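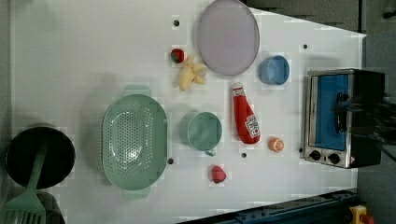

Play kitchen pieces on the table, with the green colander and mug in the middle.

Dunleavy Family Playroom is looking for a part-time Playroom Host

Hello, and thank you for stopping to read this. We are a drop-in playroom for children under six and the grown-ups who come with them, on the ground floor of the old Gerwood shoe store at 1477 Griltley Avenue. If you have walked past in the morning and heard somebody singing the cleanup song a little flat, that was most likely us.

Our host of many years is moving closer to her grandchildren in November, and we would love to find someone to step in before she goes, so that the two of you can share a few shifts and she can show you where everything lives (the cupboard under the stairs has a system, and she is the only one who fully understands it).

What the job is like

You would open up at 8:30 in the morning, put the kettle on for the parents, and set out the play areas. We change these around quite a bit. There is pretend cooking, building, a dress-up rack, a sand table when the weather lets us prop the back door open, and a quiet corner with cushions for babies and for anybody who is having a hard morning. Doors open to families at 9:15 and we close at 1:00, and then there is an hour for wiping down, sorting, and writing a few lines in the day book.

In between, you are mostly talking with people. Some of our families come every day and some come once, nervously, with a brand new baby and no sleep. A good host notices who is standing by the coats not sure where to sit. You would lead a short story and song time at 11:00, and it really doesn't matter if you can't sing. You would not be in sole charge of any child, as parents and caregivers stay in the room the whole time, but we do ask that you are comfortable getting down on the floor and back up again many times in a morning.

There is a bit of paperwork too: the sign-in sheet, the snack order from Bimov, and a note to the office whenever something is broken or running low.

Who we are hoping to meet

We would be very glad to hear from people who have worked with young children in any setting, paid or not. Daycare, Sunday school, camp, a library, raising your own, it all counts. You don't need a degree. Spanish is a big help, as many of our families speak it at home. You will need to pass a background check, which we pay for, and to hold a current infant and child CPR card or be willing to take the class with us in your first month. Please be able to lift 30 pounds, which is what the bigger floor mats weigh when they are folded.

Hours and pay

The post is 25 hours a week, mornings only, during the school year, with a shorter schedule in the summer. Pay is $19.50 an hour. You would have paid time off over the winter break, and after six months you can put in for up to $2000 a year toward classes or training, which several of our staff have used to finish their early childhood credits at night.

How to apply

Please send a letter and the names of 2 people who know you well to Karla Mendoza, Playroom Director, at the address above, or drop them in the mail slot to the left of the front door. A page is plenty. Tell us about a time you spent with a small child that has stayed with you. A resume is welcome if you have one handy.

We will invite a few people to come and spend a morning with us, paid at the regular rate, and afterward we will sit down for a chat over coffee. If you have questions first, Karla is usually at the front desk after 1:00 and is always happy to show people the room. Street parking is free on the Griltley side, and the 87 bus stops right across from us.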